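Chapter 7
Handling Flat Goods

After studying this chapter, you should be able to:
Explain why flat goods are damaged more often at the edges than on their faces.
Choose a carrying position suited to the size and stiffness of a panel.
Describe the purpose of a receiving check and the records it produces.
Define the terms edge load, flex, face contact and staging.

Key terms: corner crush, edge load, face contact, flex, staging, stand time

Opening case: The Vikberg Warehouse

In August, the furniture distributor Vikberg reviewed its damage claims for the preceding twelve months. The company had received 1,611 claims in all, and the warehouse manager, Mirjam Claeys, asked that each be sorted by the kind of product involved. Shelves, cabinet doors, tabletops and framed boards made up well over half of the total. Chairs and boxed hardware, which moved through the same building in greater numbers, accounted for very little.

Claeys had expected most of the harm to occur on the road. The records suggested otherwise. A large share of the damaged pieces had been marked as sound when they left the truck and as faulty when they were next opened, often after a wait of 10 days or more in the aisle. Workers had leaned them against posts, slid them along the floor and turned them on their corners to save a few steps.

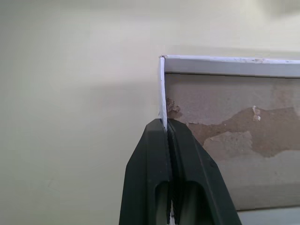
Flat goods present a problem that boxed goods do not. Their weight is spread over a wide area, yet they are nearly always lifted, set down and steered by a narrow border. A thin vertical edge held between two fingers pressed together, with a ridged strip running down the line where they meet, places the whole of the grip on a very small part of the panel. The same is true of a worker's hand, a clamp or a rack slot. This concentration of force is called edge load, and it is the first subject of the chapter.

The second subject is flex. A panel carried flat tends to sag at its center, and one carried upright tends to bend only slightly. For this reason the handling rules adopted at Vikberg require two people for any panel longer than 105 inches - whatever its weight - and call for upright carrying wherever the ceiling allows.

The last part of the chapter turns to staging, the period between receipt and storage. Getachew Woldegiorgis, who trained the receiving crews at Vikberg, set a stand time of about four hours for unwrapped panels and required a signature for anything longer. His forms are reproduced in Section 7.4 and are used in the exercises that follow it.

7.1 Edges, Faces and Corners

Every flat product has two faces, four edges and four corners, if it is rectangular. Each responds to pressure in its own way. Faces resist broad, even contact but scratch easily when grit is trapped between two pieces. Edges bear weight well when they rest along their full length on a padded surface. Corners are the weakest points, and no panel should be pivoted on a corner during a turn.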